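Andamell Fund for Local Reporting
Progress report from the Clostmont Ledger: Public Events Security Project
Submitted by Liên Trình, project editor
14 Sep 2025

Period covered: the second quarter of the grant

Summary

The project looks at how guests are screened at official events in Clostmont, and who pays when screening fails. It began after the mayor's spring reception, when people who were not on the guest list were found inside the hall. In this period we published two of the three planned articles, received most of the records we had asked for, and started building the public lookup page. The third article is behind schedule. Spending is within the budget you approved.

Records

We filed requests with the mayor's office, the city police and the city events department. The police and the events department have answered. The mayor's office sent a partial reply and withheld the staff emails from the week of the reception. We appealed, and the appeal is still open.

The events department gave us 307 pages. Most of them are door sheets, which are the lists that staff at the entrance use to check names. The sheets are not in a standard form. Some have a column for photo ID and some do not, and on several the names were added by hand after printing. We are typing all of them into one spreadsheet so they can be compared. That work is more than half done and has taken longer than planned, mainly on account of the handwriting.

The contract with Illix, the private company that staffs the doors, was also in the release. It requires Illix to keep a written log of anyone turned away. The city could not find any such logs for the spring reception. Illix told us in writing that the logs were handed over the same night. We printed both statements.

Published work

The first article covered the reception itself, based on the police report and interviews with guests and two former door staff. The second covered the Illix contract and how it was renewed without a new bid. Councilman Hồ quoted the second article at the September council meeting and asked the city manager for a written answer. The answer had not been released when this report was prepared.

We ran one correction. The first article gave the wrong title for a deputy in the events department. It was fixed the same day and a note was added at the bottom.
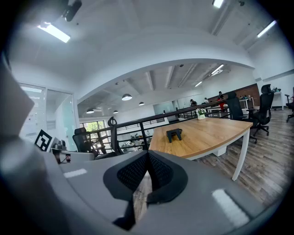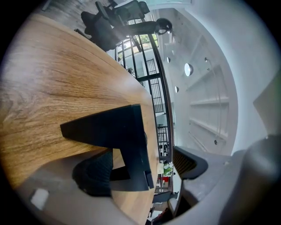
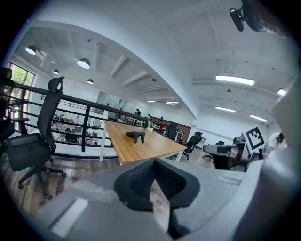

Lookup page

The page will let residents search official events by date and see the guest limit, the door contractor and the cost to the city. A test version is running with 30 events in it. Readers who tried it asked for a plain total at the top of each entry, and we have added that. We still need to decide how to treat guest names. Our current plan is to leave out private guests and list only elected officials and registered lobbyists. A lawyer is reviewing this before launch.

Budget

We spent $1,000 on copying and records fees, which uses up that line. The appeal may bring more fees, and we would like to move money from the travel line to cover them. Travel costs have been low because the interviews were all local. No other changes are requested. The full spending table was sent separately to your grants office.

Problems and delays

The third article deals with how invitations are handed out, and whether campaign donors are given places ahead of other residents. It depends on the withheld emails. If the appeal fails, we can still write it from the door sheets and the campaign finance filings, but it will be narrower. We also lost reporting time when our city hall reporter was moved to cover the school bond vote.

Next period

Finish the spreadsheet and check it against the originals.
Publish the third article in full or in the narrower form.
Open the lookup page to the public.
Hold one evening meeting at the Clostmont library where residents can ask about the records.

Please let us know whether the transfer from the travel line is approved, as the next records invoice is due before our next report.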